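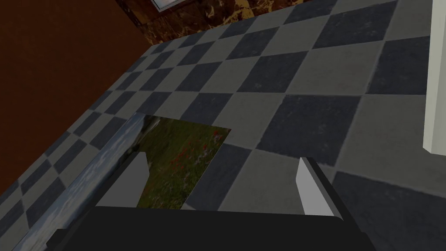 Setting up the wrist views on the Breltari two-arm cell

Getting a simulated two-arm robot to move is easy. Getting it to see properly from its own wrists takes a bit more care, and I think it's the most enjoyable part of the whole setup! Once the hand views line up, everything you do later (grasping, drawer work, nudging things along a tabletop) gets so much easier to follow.

This page covers the wrist views and grippers on the Breltari in the Danumau room, which is the one with the checkered tiles and the brown marble. It assumes you already have Grinance installed and can open an empty room with the robot in it. If the robot drops through the floor when you press play, fix that first and come back.

What you need

Grinance, with the Breltari model loaded
The Danumau room file, unedited
A gripper settings file for each arm (left and right are separate, and yes, you do need both)
Somewhere to write down joint values

I keep mine in a plain text file next to the room file. Paper is fine too.

Step 1. Load the room with a fixed seed

Open Danumau and set the layout seed to 1375 before you press play. Any seed works for ordinary use, but small items move from one seed to the next, and for setup you want to come back to the same arrangement over and over. Save the room under a new name so the original stays clean.

Let the physics run until everything has settled. With the default time step I give it 12 seconds of simulated time. Then pause.

Step 2. Park both arms

Send both arms to the park pose from the pose menu. Do the left one first, let it finish, then do the right. You can move them together later on, but in a fresh room there's a fair chance that one of them starts inside the other's space, and a tangle at this stage is a pain to clear.

Check that the joint readout for each arm matches the park values in your settings file. A small difference in the last decimal place is fine. If a whole joint is off, the arm is probably leaning on something. Back it out by hand in the joint panel and send the pose again.

Step 3. Open the grippers all the way

Set both finger sliders to fully open. A wide-open gripper gives you two clear landmarks in the hand view, one finger on each side, with the dark palm running across the bottom between them. I love how readable this is once you get used to it. You can tell at a glance which way the hand is rolled, just from where the fingertips point.

Now look at the finger values in the readout. They should match each other. If one finger reports open and the other is stuck partway, look for a leftover limit in the settings file. That's the most common thing I run into, usually after copying a file from one arm to the other.

Step 4. Set the mount offset

The wrist view is attached to the last link of the arm, and its position comes from the mount offset in the gripper settings. There are nine numbers in that block. You only need to touch four of them here: height, setback, sideways shift and tilt. Leave the rest alone.

Work in this order:

Start with height. Raise the view until you can see the top face of the palm as well as both fingers. Too low and the palm turns into a wall across your picture.

Next, setback. Pull the view back until the palm fills most of the bottom edge. I like a thick dark band there, with the lower part running out of view. You don't need to see the entire hand, and if you pull back far enough to get it all in, the fingertips become too small to be useful.

Then sideways shift. The gap between the fingers should sit in the middle or close to it. A perfect match isn't necessary, because one finger will nearly always look bigger than the other from an off-center mount.

Tilt comes last. Tip the view forward until you have plenty of surface beyond the fingertips. You want to see where the hand is going!

Save after each number. Grinance applies changes while paused, so you can watch the view shift as you type, which is a really nice touch.

Step 5. Find a good target

Now you need something flat, with a clear outline, to check the view against. My favorite in this room is the meadow picture, the green one with the little red flowers. It has straight edges, it contrasts nicely with the gray and slate tiles, and the strip of pale sky along one side tells you right away which way round you're looking at it.

Move the hand in joint by joint until the picture sits past the open fingers. Stop while there's still clear space in front of the palm. Don't try to touch anything yet.
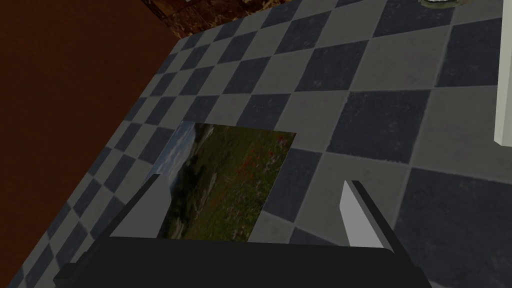
Once you have a pose you like, roll the wrist a little in each direction. The fingers and palm should stay exactly where they are in the view while everything behind them turns. If the fingers drift as you roll, the view is attached to the wrong link. Go back to the settings file and look at the parent name. It should be the gripper base. The forearm is listed right beside it in the menu and it's very easy to pick by accident (I've done it more than once).

Try a few more small moves while you're there:

Forward and back. Tiles should grow and shrink smoothly, with no jump.
Side to side. One finger will cover part of the picture and then uncover it again. That's normal.
Close and open. The fingers should come together evenly in the gap.

The tile grid is a big help with all of this. Straight rows of squares make a crooked tilt show up right away, and I wish every room had a patch of them.

Step 6. Repeat for the other arm

Everything above applies to the second arm, with one change: flip the sign of the sideways shift. Copy the other three numbers over as they are, then fine-tune. It goes a lot faster the second time through.

Step 7. Check from the head view

Switch to the head view with both arms out of park and look at where the hands really are. The corner with the chest of drawers makes a great test spot. There's plenty to aim for, with the orange, yellow, dark blue and light blue drawer fronts, and the open laptop at the right end of the white top. 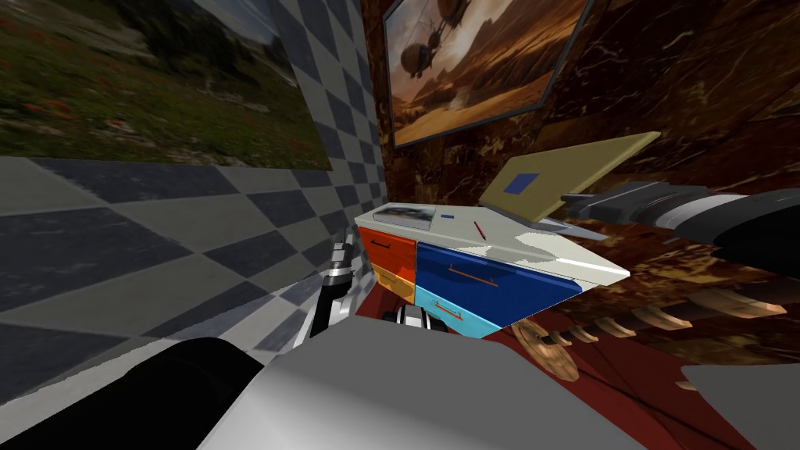 Page last changed: Dec 30, 2022

With the right gripper up by the lower right corner of the laptop lid, flip between the head view and the right wrist view a few times. The two should agree on which side of the hand the lid is. Do the same for the left arm. I put the left hand low, with its fingers just below the front of the chest under the yellow and light blue drawers, where the head view only catches a bit of them. It's exactly the kind of place where you'll be glad you spent time on the wrist view!

Go easy around the laptop. The lid is a moving part in this room, and a bump from a fingertip can swing it. If that happens, reload with the same seed.

Common problems

The wrist view is solid black. The setback is too small and the view is inside the palm. Add a little and try again.

The view shakes when the arm is still. Check whether the hand is pressing on a surface. If it isn't, lower the time step.

Both wrist windows show the same thing. Two settings files are sharing one view name. Rename one and restart Grinance.

The colors look washed out. Turn off automatic exposure for the wrist views. I leave it on for the head.

When both hands check out, save the room, save both settings files, and park the arms before you close the window. My next page goes on to the drawer handles, starting with the long orange-brown one on the dark blue drawer.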